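Teaching Clistell to open doors, one evening at a time

If you read the last newsletter you'll know I caved and signed up to be one of the remote drivers for Clistell, the household robot project over at Ketumbridge. I drive it around a simulated house from my own kitchen table, with a headset on and a controller in each hand, and everything I do gets saved so the robot can learn from it later. My husband thinks I'm playing a video game (he's a little bit right).

The target for this round is 2,000 good runs across all of us. When I logged off last night the counter said 1,432, so we're getting there! I've put in 50 of those myself and I'm sillier about that number than I should be.

Most of my runs so far have been doors. You start in one room, reach for the knob, turn it, pull, and then back the robot up while the door swings at you. I do this with my own hands twenty times a day without a thought. Doing it through a controller is another matter, mostly because of the backing up. I pull, the door comes, and my robot is standing right where the door wants to be. My first evening I got so cross with it that I went and walked through my own pantry door over and over, watching my feet. (I step to the side first! I had no idea.) Once I started driving the robot the same way, my runs got a whole lot better.
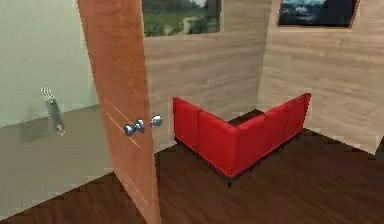
Vojtěch Šťastný wrote in to say I should quit worrying about smooth runs. He's recorded plenty of doors himself, and his feeling is that a run where you miss the knob, back off and try again teaches the robot more than a perfect one, so long as you do finish. His words were "leave the wobble in, just don't leave the giving up in." He also wants everybody to slow down at the knob, and I suspect he has seen my early runs.

So I tried it his way this week. I stopped hitting the redo button every time I fumbled, and I got through 33 runs in the time it used to take me to do half that. Whether they're any good is up to Sokol, the checking program that goes over each run before it's counted. Sokol is picky. It throws out anything where you stand still too long, so no sipping your coffee halfway through (ask me how I know).

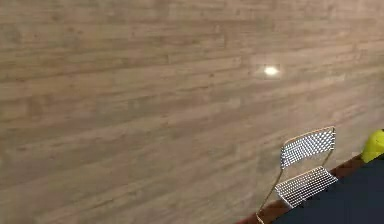
The other thing I've been working on is turning my head less. In the headset it's so natural to look all over the place, and then you play a run back and the view is swinging from wall to wall like a kid looking for the bathroom. What the robot sees is part of what it learns from, so now I try to look where I'm headed, get my hands in view and keep them there until the job's done. I'm still bad at it. My neck has its own ideas.

Next up is the Rullumitz set, which is drawers and cabinets, and we start on those before the end of March. I've been told the low drawers are miserable. If you've driven any of them already, write and tell me how you get the robot to bend without losing sight of the handle, and I'll put your tips in the next issue.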